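Meine Haut, der Winter und ein Reinigungsbalsam

Ihr Lieben, im Januar sieht mein Gesicht jedes Jahr gleich aus: Wangen wie Pergament, rund um die Nase rote Stellen und auf der Stirn glänzt es trotzdem fröhlich weiter. Also habe ich mein schäumendes Waschgel in die hinterste Schrankecke verbannt und endlich den Balsam von Tirkholm aufgemacht, den mir einige von euch schon im Herbst ans Herz gelegt hatten (Robel Shiferaw gleich zweimal, danke dafür!).

Der Tiegel wirkt erst mal klein, aber man braucht wirklich wenig. Eine Menge wie eine Haselnuss reicht mir fürs ganze Gesicht, auch abends mit Mascara und Sonnenschutz. Der Balsam ist beim Herausnehmen recht fest, fast wie kaltes Kokosöl, und schmilzt dann zwischen den Fingern. Ich massiere ihn auf die trockene Haut, Augen zum Schluss, dann kommen ein paar Tropfen Wasser dazu und das Ganze wird milchig. Abgenommen wird mit einem lauwarmen Waschlappen. Den Lappen bitte jeden Abend frisch nehmen, da bin ich streng!

Nach 32 Abenden kann ich sagen: Das Spannen nach dem Waschen ist weg. Früher bin ich quasi zur Creme gerannt, jetzt putze ich erst in Ruhe die Zähne. Die roten Stellen an der Nase sind blasser geworden, verschwunden sind sie nicht. Und auf der Stirn hatte ich in der ersten Woche zwei kleine Pickel, danach kam nichts mehr. Wasserfeste Mascara löst er übrigens nur mit Geduld -- für die nehme ich weiterhin einen Zweiphasenentferner vorweg.

Zum Duft: Tja. Es riecht nach Kamille und ein bisschen nach Heu. Ich mag das, mein Mann hat gefragt, ob wir jetzt Kaninchen haben. Wer es lieber ganz ohne Duft möchte, sollte sich den von Gudari anschauen, der ist allerdings deutlich fettiger und hinterließ bei mir einen Film, den ich mit einem milden Gel nachwaschen musste. Für sehr trockene Haut ist das vielleicht gerade richtig, mir war es zu viel.

Morgens wasche ich im Moment nur mit Wasser und trage danach mein Serum von Oto auf, zwei Pumpstöße, fertig. Im nächsten Newsletter geht es dann um Lippenpflege, ich teste gerade drei Stifte parallel und habe überall Krümel vom Lippenpeeling im Waschbecken.
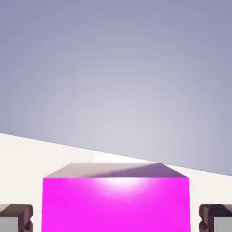 Wie lange hält so ein Tiegel, wenn man den Balsam jeden Abend benutzt?

Bei mir ist nach den 32 Abenden noch gut die Hälfte drin, ich rechne also mit zwei Monaten. Wer sich viel schminkt und zweimal reinigt, wird schneller am Boden ankommen.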